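Corporate Finance II, Unit 6
Creditor Claims and the Sale of Business Units

Reading before class: chapter on secured lending; the Huaranga case packet, parts A and B.

1. Why a solvent-looking group runs out of cash

A holding company can own valuable businesses and still fail to pay its bills on time. The balance sheet test asks whether assets exceed debts. The cash flow test asks whether debts can be paid as they fall due. Most filings begin with the second test. Lenders watch covenants each quarter, but suppliers see late payment first, often months before a covenant is breached.

2. Ranking of claims

Secured lenders are paid from the assets pledged to them. Any shortfall joins the unsecured pool. Costs of the proceeding and certain wage claims come ahead of general unsecured creditors, who share what is left in proportion to their claims. Shareholders come last. A loan from a parent to its subsidiary may be pushed down the order if the court treats it as equity.

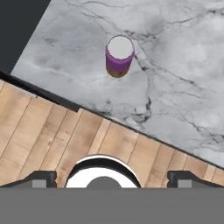 Yaneth Valderrama

3. Worked case: Huaranga

Huaranga is a holding company with two operating units. Tristard makes pump housings. Kindix leases warehouse equipment. The parent guaranteed the bank debt of both. In January the bank declined to renew the Tristard credit line, and trade creditors holding 40 percent of unsecured claims by value asked for payment in advance.

The board had 3 choices:

Sell Kindix whole and use the proceeds to pay down the guaranteed debt.
Bring an outside investor into Tristard, with new shares issued at a discount.
File for court protection and propose a plan.

Note that the first choice removes the guarantee only if the bank signs a release. Students often miss this. Without the release, the parent gives up a source of income and keeps the exposure.

4. Pricing a sale under pressure

A buyer who knows the seller's deadline will bid lower. The usual measure is the discount to going-concern value. Assume Kindix is worth 1,307 (all amounts in thousands) as a going concern and the best bid carries a discount of 10 percent. The seller receives 1,176.3 before fees. Compare this with the cost of waiting - interest, supplier terms, loss of staff - and not with book value.

5. For the seminar

Segundo Mosquera will present the bank's position and Sirkka Miettinen the trade creditors'. Each side should bring a one-page term sheet. Part B of the packet gives the text of the guarantee; read the clause on release closely.

Problem set 6 covers sections 2 and 4. Show the order of payment for each class of claim and state any assumption about the intercompany loan.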